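Arm stalls at the top shelf of the small rack, then faults

Grusto Forum > Simulation > Faults and odd behaviour

tsao_fan63
Posted 16 August 2019

Hi all! I've been building a server room sim in Grusto for weeks and I'm loving it, but I've hit a fault I can't shake. The arm is meant to take hold of the upper unit in the open rack on the table and slide it out. It gets to the left end of the unit, shudders, and then the run dies with a joint torque fault. It went over 2000 runs without a hiccup before I updated the Tsao gripper model (lovely model, by the way, the fingers are so much better).
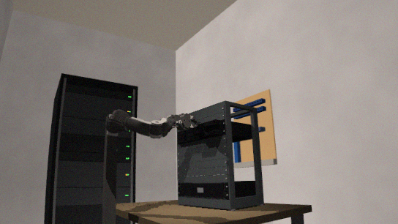
The lower unit comes out fine every single time, so I don't think it's the grasp itself. I've slowed the approach right down and tried 3 different start poses. Same fault!

omadon_kit
Collision shapes, I'd bet my lunch on it. The new fingers have fatter shapes than the old ones and your corner post is right there. The solver shoves them apart, the controller shoves back, bang. Turn on the contact view and watch that corner.

Pletovwood
Don't agree, sorry. A finger rubbing a post gives you jitter, but the torque fault should need a lot more than that. I'd look at the shoulder limits first. That's a long reach.

omadon_kit
The lower unit is a reach too, and that one works.

Pletovwood
Different shoulder angle though. Whatever you do, please don't just raise the torque limit to make it go away. I did that last November and carried the setting over to a real arm. Bent a shelf, and I was very lucky it was only a shelf.

tsao_fan63
Ouch! Limit stays where it is, promise. Contact view is on and there are contacts all over the corner post, so one point to omadon_kit. Logging the shoulder tonight as well, will post both plots.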